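Dirnari Key Handling Set

README, 15 July 2022

Please read this one through before you open the episodes, even if you have worked with our other sets. It is longer than the usual card and I make no excuse for it, as a good part of it concerns the people at the front desks and what changed in their day.

Background

Zaugg looks after rental homes and small offices in Denberg and Bomden. Every changeover means keys: keys handed back, sorted, matched to the book and hung up for the next guest or tenant. The desk staff used to do all of it by hand, often with a phone tucked under one ear. Dirnari is the project that set out to give the hanging and sorting to a two-armed robot, and this set holds the demonstrations we train it on.

The work itself is plain enough. Keys start on a folding table, some on rings and some single. An arm picks up a set, carries it to the wall and places the ring on an adhesive hook. We kept to furniture a desk might already own - no special trays, no machined fixtures.

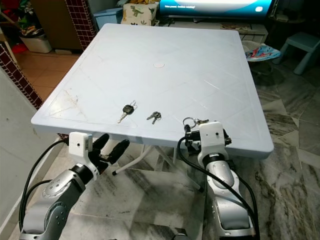
Three sets of keys at the table, with the right gripper holding one by its ring at the front edge.

What is in the set

There are 477 episodes in the main folder and 220 in the folder called "retries". An episode covers one set of keys from table to hook, or as far as it got. Please don't throw the retries away! They are the ones our own people learned the most from, and a policy trained without them tends to give up on a ring that sits at an awkward angle.

Each episode has joint positions and gripper opening for both arms, video, and a short text note typed by the operator. The notes are uneven. A few run to a paragraph and plenty just say "ok". We left the spelling alone.

The hanging step is the slow part. A ring has to be pinched firmly enough that it stays put but presented so the hook can take it, and operators differ a good deal in how they go about that.
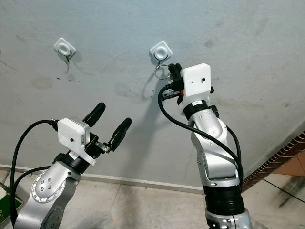
Some like to come up close to the wall and make very small moves, and others prefer one steady lift. We never told anyone which to use, so expect both styles, and expect the pace to vary with them.

What it means for the desks

The operators are desk staff, and they asked us to write this section with them. No post was removed for the project. Two of the desks now spend the first part of the morning on arrivals and repairs calls, with the keys left to the robot, and a person still checks every set against the book before it goes out. That check stays. Several people said they miss the sorting, which was a quiet job in a loud day, and anyone who wants to keep a share of it may do so.

Operator hours were paid as regular hours. Operators can also ask for their episodes to be withdrawn, so the counts may drop in the August release.

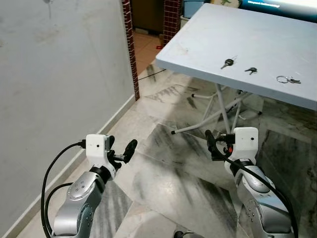
Both arms below the table, key items still on the top.

Known limits

Adhesive hooks only, and small metal keys. Nothing with a card or a fob was recorded on purpose. Light and floor reflections differ between sessions and we did not correct for them. If you plan to use the set for anything that handles a real tenant's keys, write to the Denberg desk first and tell us what your checking step looks like.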